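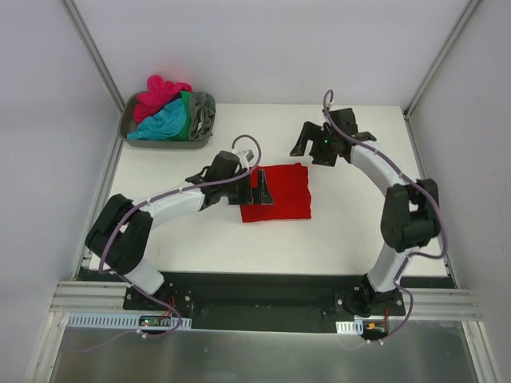

So the left arm quit on me again. Third time in May, and this time I finally know why, which makes me feel better and also pretty dumb.

If you're new, I've been trying to get two arms to fold laundry. Small stuff, one square cloth at a time out of a gray tray, flatten it, fold it, put it aside, get the next one. The right arm has been a sweetheart. The left arm will run beautifully for an hour and then just stop mid-reach with its elbow stuck out like it's waiting for a bus.

The log said "joint 3, no response" and nothing else. Thanks, log! I swapped the power supply first (wasn't that). Then I blamed my own code and spent a whole evening rereading it with a bowl of cereal. Bernice Agyeman came by the next day and asked what the cable was doing at the elbow when the arm reached for the back of the tray. I said it was fine. She said, "Did you look?" I had not looked.

We ran the reach in slow motion with the torque turned way down, and there it was. I'd put one of the zip ties too close to the elbow joint, so every time the arm stretched out, the purple cable went tight as a guitar string and tugged on its connector. It didn't come out. It just wiggled, a tiny bit, over and over. The last fault hit on cycle 2,163, and the one before that on cycle 3,382, so it wasn't even polite enough to be regular about it.

The part that bugs me is the safety side. When joint 3 dropped off, the other joints kept holding and the right arm kept right on going, straight toward where the left one was parked. They missed each other by 9 millimeters according to the position log. I had my hand on the stop button and still didn't hit it in time. Now if either arm loses a joint, both of them stop. That should've been in there from day one, and Bernice was nice enough to only say so twice.

I cut the bad tie, gave the cable a fatter loop around the elbow, and put in a new connector. Then I ran 40 cycles with me sitting right there watching, and no faults. I'm not calling it fixed until it gets past 3,382. I also want to redo the right arm the same way before it gets any ideas, but I'm out of zip ties, so that's waiting till I get to the store.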